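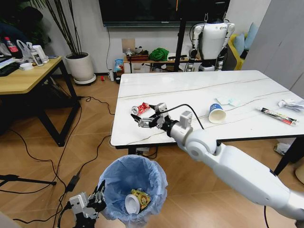
Venla Hyvönen asked us last week whether a can has to be rinsed before it goes in the blue bin, and whether she can crush it first. Rinsing helps but isn't required. Crushing is fine.

Services > Waste and Recycling > Common Questions

Apr 4, 2025
By the Clallstead Recycling Desk

Can paper cups go in with paper?
No. Most have a thin plastic lining. Put them in the trash, or drop them at the Jolivside depot, where they are collected separately.

What about tissues and paper towels?
Trash, used or not. The fibers are too short to recycle. Plain paper towels can go in the green compost bin.

Are snack wrappers recyclable?
Not at the curb. The Lozano Street store takes clean wrappers and plastic film in the box by the entrance.

How big is the blue bin?
The standard size is 60 gallons. Households of four or more can ask for the 90-gallon bin at no charge – allow some 4 weeks for delivery.

My bin was skipped. What now?
Check for a tag on the lid. If there isn't one, leave the bin out and call us before noon the next day.

Do you take large loads?
The depot accepts up to 200 pounds per visit from residents. Bring proof of address. Businesses need a Flivar permit, sold at the depot window.

Contact the Recycling Desk | © 2025 Town of Clallstead | Back to top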